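How to Clean the Front of a Cream Sofa

Anyone who buys a cream sofa has made a decision about the rest of their life, and I made mine in a showroom, under flattering lights, with a biscuit in my hand. The sofa is tufted, too, so every square has a seam round it and every seam is a small gutter for crumbs. I have had three years to think about this.

The seat gets all the attention, but the front panel takes the worst of it. Heels knock against it, the hoover bumps it, and people with newspaper ink on their hands use it to push themselves up off the floor.

What you need

A soft brush or the brush end of the hoover
Two old towels, one for the job and one for drying
A bowl of lukewarm water
A small squirt of mild washing-up liquid
Patience, or the radio

Before you start, find the care label. Mine was under the seat, stapled where only a plumber would look. W means water is fine. S means solvent only, so put the bowl down. X means hoover it and make your peace.

Step 1. Hoover properly. Work along the seams first, then across the squares. If you skip this, you will be making a thin soup of dust and rubbing it in.

Step 2. Test a hidden patch. Round the back, low down. Let it dry completely before you judge it. My friend Gunnel Lindqvist tested hers for as long as it takes to boil a kettle and now has a sofa that must stay against the wall.

Step 3. Put a towel on the seat, near the edge, where you can reach it from the floor. Don't fold it. You are going to be grabbing at it with one hand and it will be a heap in no time.
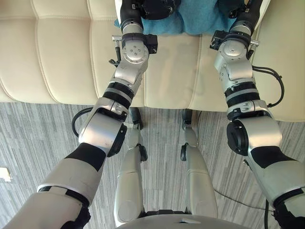 Step 4. Wet a corner of the towel, wring it out until your wrists complain, and dab. Start at the outside of the mark and work in. Scrubbing feels more satisfying, and gives you a larger, paler mark with a fluffy middle.

One warning about coloured towels: some of them let go of their dye when wet. Press a damp corner on white kitchen roll first. If the roll changes colour, so will the sofa.

Step 5. Go over the whole panel lightly with a barely damp cloth, seam to seam. Cleaning one spot on cream fabric mostly shows you what colour the rest has become.

Step 6. Press with the dry towel and leave it alone. Open a window. Keep everyone off until the next day, including yourself, and sit on the kitchen chair you have been meaning to replace since May.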